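Walk-Through Safety Checklist: Rurkham Storage and Workshop Building
Inspection date: 11/11/25
Inspected by: Tharun Pillai
Building operator: Fleditz
Previous walk-through: August

Ratings used on this sheet: OK, Fix (needs work, no immediate danger), Urgent (do before the next shift), N/A. Comments are written under the item they belong to. Items carried over from August are marked with a C.

SECTION 1 - EXITS AND AISLES

1.1 Main entrance door opens fully and closes on its own
OK
The closer was adjusted after August. Door latches every time now. Tried it with the dock door open and with it shut.

1.2 Side exit clear on both sides
Urgent (C)
Pallets on the outside again, stacked against the wall with one corner over the door swing. The door opens far enough for one person to go through sideways. This was written up in August and moved the same day. Paint the ground outside so drivers can see the keep-clear area from the cab. Pallets go to the fence.

1.3 Exit signs lit
Fix
Sign over the side exit is dim on the left half. Others fine on normal power. Battery test done on all of them, button held for 30 seconds. The one at the bottom of the stairs went out before the time was up. Replace the battery pack.

1.4 Aisle lines visible
Fix
Worn away in front of the dock, where the pallet jacks turn. Tape will not last there. Use floor paint.

1.5 Stairs, handrail and nosings
OK
Third step from the top had a loose nosing in August. It has been screwed down and is tight.

SECTION 2 - FIRE EQUIPMENT

2.1 Extinguishers mounted, charged and tagged
Fix
All gauges in the green. The tag on the unit near the paint cabinet has been washed out and I could not read the last service month. Ask Gonolent to re-tag it on their next visit. If they have no record, treat it as out of date and swap it.

2.2 Extinguishers not blocked
OK
The rolling cart that used to sit in front of the dock extinguisher has its own spot now.

2.3 Sprinkler heads have clear space below
Fix
Top shelf in bay 4 is loaded too high. Boxes have to come down to the marked line on the upright. The line is hard to see from the floor, so whoever is loading from the ladder should check it while they are up there.

2.4 Alarm panel shows normal
OK
No faults. Panel key is in the lock box, and the code for the box was changed after August. The code is not written on this sheet and should not be written on the panel door either. I removed a sticky note that had it on.

SECTION 3 - OVERHEAD: CEILING, BEAMS AND LIGHTS

3.1 Ceiling panels secure, no stains
OK, with a comment below

3.2 Beams free of hung loads
OK

3.3 Light covers in place
Fix
One cover missing over the packing bench. Fleditz has spares in the cage, second shelf. Get the clips as well - the last cover was put up with tape and came down.

Comment on 3.1: I looked over the ceiling from the floor with a flashlight and then from the ladder at both ends. The stain reported in August by the roof drain has not grown. I penciled its outline with the date, so the next inspector should compare against the pencil line. Heavy rain is the time to look, and it was dry on the day.

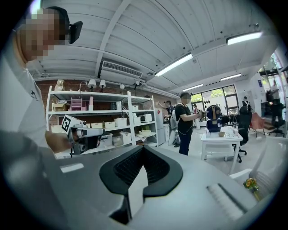 4 min read

Comment on 3.2: Nothing may be hung from beams or from the panel edges. That covers extension cords, banners, plants and cable ties left over from old jobs. I cut off a few old ties near the stairs. If a job needs something overhead, ask Fleditz first and get the answer in writing.

SECTION 4 - ELECTRICAL

4.1 Panel doors closed and three feet clear in front
Urgent
Broom rack has moved into the clear space at the main panel. I took the brooms out. The rack itself is screwed to the wall and needs a driver bit I did not have with me. Move it to the other side of the doorway.

4.2 Breakers labeled
Fix (C)
Breakers 3 and 4 are still marked "misc." We now know that 3 feeds the outlets along the packing bench. Breaker 4 has not been traced. Do that on a quiet afternoon, with someone standing at the far end of the building to call out what goes off.

4.3 Extension cords
Fix
Two power strips plugged into each other at the packing bench. Unplugged and left on the bench with a note. If more outlets are needed there, put in a work order. A longer strip does not solve it.

4.4 Battery charging area
OK
Chargers on the metal shelf, nothing stored above them, vents open. The Correia chargers run warm to the touch at the back, same as in August. No smell, no discoloration on the case. Keep cardboard off that shelf.

4.5 GFCI outlets at the sink
OK
Tripped and reset both with the test button.

SECTION 5 - LADDERS, RACKS AND HAND TOOLS

5.1 Ladders
Fix
The six-foot ladder has a missing foot pad. Tagged out and leaning in the cage. Do not use it on the concrete "just for a minute." Tall ladder is sound, with all rungs tight and the label still readable.

5.2 Racks anchored
OK
Checked the floor bolts with a wrench. One in bay 2 took a quarter turn. The rest did not move.

5.3 Rack load signs posted
Fix
Sign missing on bay 4. The rating is 2168 pounds per shelf, evenly spread, same as the other bays. Print a new sign in letters that can be read from the aisle. The old one was a label maker strip.

5.4 Hand tools
OK
Hammer with the cracked handle has been thrown out. Utility knives all have working slides. Used blades were in the blade can, which is close to full.

SECTION 6 - FIRST AID AND WASH-UP

6.1 First aid kit stocked
Fix
Out of large bandages and burn gel. Eye wash bottle is sealed and in date. The sign-out card has no entries, yet things are missing, so people are taking supplies without filling it in. It takes one line. We use the card for reordering and for seeing what kind of small injuries are happening.

6.2 Eye wash station
OK
Ran it for three minutes until clear. Water was a little rusty at first. Run it weekly and initial the tag.

6.3 Emergency numbers posted
Fix
The sheet by the phone lists the old site contact. Replace it. Street address is correct and should stay at the top in large print.

SECTION 7 - OUTSIDE

7.1 Dock plate
OK
Greased. Hinge pins in place.

7.2 Parking lot lights
Fix
Light on the pole nearest the gate flickers. Reported to the power company, no ticket number yet.

7.3 Drain at the bottom of the ramp
OK
Leaves cleared by hand during the walk-through. It will need doing again before the month is out.

ACTION LIST

Urgent
1.2 Move pallets from side exit, paint keep-clear area
4.1 Move broom rack away from main panel

Within 30 days
1.3 Battery pack, stair exit sign, and look at the dim sign
1.4 Repaint aisle lines at dock
2.1 Re-tag extinguisher (Gonolent)
2.3 Lower top shelf load, bay 4
3.3 Light cover and clips, packing bench
4.2 Trace breaker 4 and label both
4.3 Work order for outlets, if wanted
5.1 Foot pad for six-foot ladder, or scrap it
5.3 Load sign, bay 4
6.1 Restock first aid kit
6.3 New contact sheet
7.2 Follow up on gate light

Write the date and your initials next to each line when it is done. Send questions about any rating to Tharun Pillai before changing it on the sheet.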